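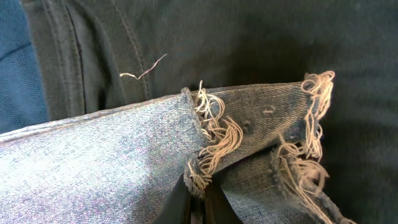 4.2 Power draw at idle and under load

Both boards were measured at the wall socket, with the same power supply, memory and cooler. The Selano board drew less at idle in every run. Under the rendering load the gap closed, and the Trureck board finished the job sooner, so its total energy use was lower. We repeated each test 193 times and dropped the first run of each day, when the room was still warming up.

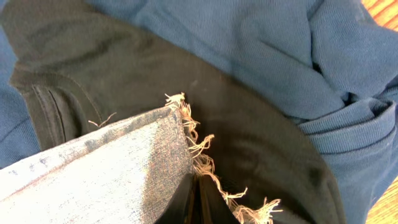 The sorting load gave a less clear result. With 424 files in the set the two boards could not be told apart. With 1288 files the Selano board slowed its clock after a few minutes and its draw fell with it (Figure 3). Mladenović reports the same drop on an older version of the board, using a different meter. We did not test with the fan speed fixed.

Figure 3. Wall power during the sorting load, 1288 files, both boards.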